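**Planning the second cell at Bodham**

The automation lead at Vanags did not want to speak about robots first. She wanted to speak about tables.

"When we made the budget, everybody looked at the price of the arms," she said. "The table was one line at the bottom. Now I have opinions about tables."

Her group at the Bodham site runs one two-arm station and wants to have 2 more before the end of next year. The first request, sent in March, asked for 162 thousand euros. Of this sum, 38 thousand was for things that are not robots: grippers, spare fingers, cables, mounting, and training days with the supplier, Inbridge.

"My manager asked why the small things cost so much. I answered that the small things are what we wait for. A finger breaks on Monday and the arm stands still until the new one comes." 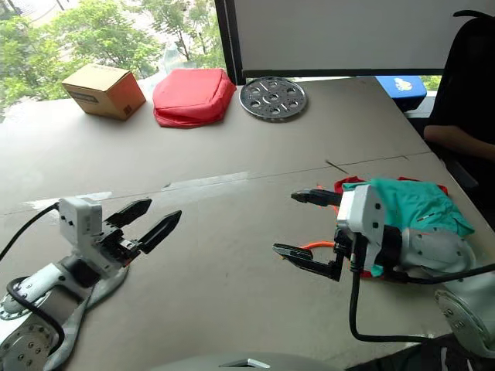
*Photo: Vikard, for Vanags*

The objects for trials are ordinary ones: a cardboard box, a red cushion, a round metal plate with holes. She keeps the list mixed on purpose. "A supplier will always show you the box. Ask for the cloth also. With soft things you learn which gripper you must buy."

She considered leasing, and rejected it after 4 weeks of comparing offers. The monthly price was fair, but the contract did not allow her team to change the fingers without permission.

What would she do differently? "I would order the cables longer, and I would put an operator's hours in the budget from the first day. A person sits with the station, and this person has a salary."

The decision on the new stations is still open. She has asked Inbridge for a second quotation, with the spare parts listed one by one.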